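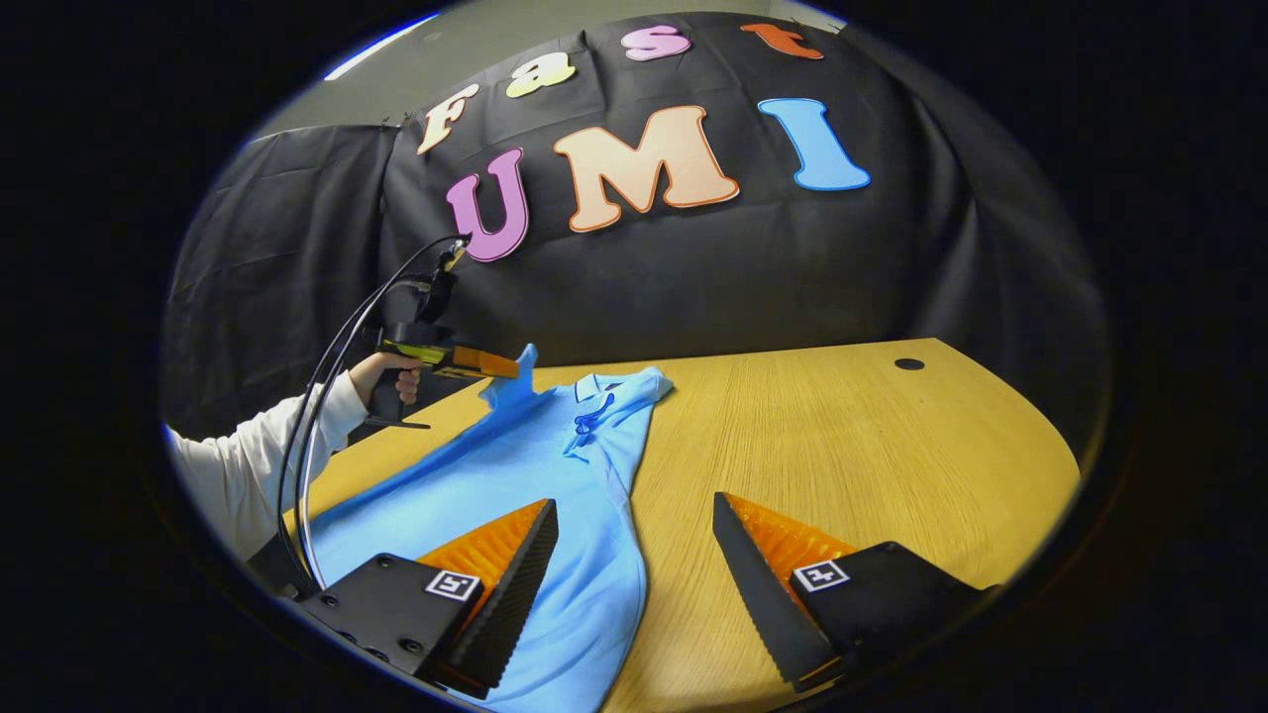
Jolán Hegyi
Contributing writer, Food and Home

Restaurants should print the price of the wine pairing next to the price of the food, in the same size type, on the same page. Most of the places I eat at don't, and I think it costs them customers.

I had dinner at Jorngate in April. The tasting menu was $61 for seven courses, a fair price for that kitchen. The pairing was offered out loud, at the table, after we had ordered. I said yes. My half of the bill, with tax and tip, came to $189.

The wines were good. A dry white from Szabó went very well with the smoked trout, and I would buy a bottle if I could find one. But I spent the drive home doing arithmetic, and I haven't gone back.

Owners tell me that a printed number scares people off. Some people, yes. Those people would have ordered a beer or a single glass and left happy. The ones who agree without knowing the price may pay once and then stay home.

Olteo, across the river, prints everything. The pairing sits on the line under the menu, with the size of each pour. A half pairing is listed too, and on a Wednesday night most of the tables near me had picked it. Servers there still talk about the wine, and the talk is better when it isn't also a sales pitch.

I don't expect a law about this, and I don't want one. Diners can ask "How much is that?" before they nod. I should have asked. It's still the restaurant's job to write it down.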